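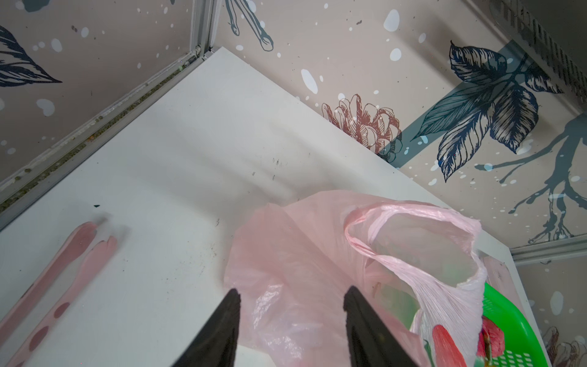
Fig. 2. White tabletop with crumbs and smudges; dirt in the groove of the metal rail.

Unit 7: Cleaning Kitchen Surfaces

Cleaning and sanitizing are separate steps. Cleaning removes food, grease and dirt. Sanitizing lowers the number of germs on a surface that is already clean. Sanitizer applied over crumbs or grease works poorly.

Order of work
Clear the surface and brush off loose crumbs. Wash with warm water and detergent, then rinse. Apply the sanitizer and leave it for the full time on the label. Let the surface air dry.

Strength
For chlorine products in this course we mix to 200 ppm. A test strip that reads 400 means the bucket is too strong; add water and test again. Change the bucket when the water looks cloudy.

Joints and grooves
Flat areas get wiped often and edges get missed. Use a narrow brush on rails, seams and corner strips before washing the top.

For next class: read Amoah, chapter 2, and bring your cleaning schedule for the Bisavora kitchen. Questions go to Salma Shawky.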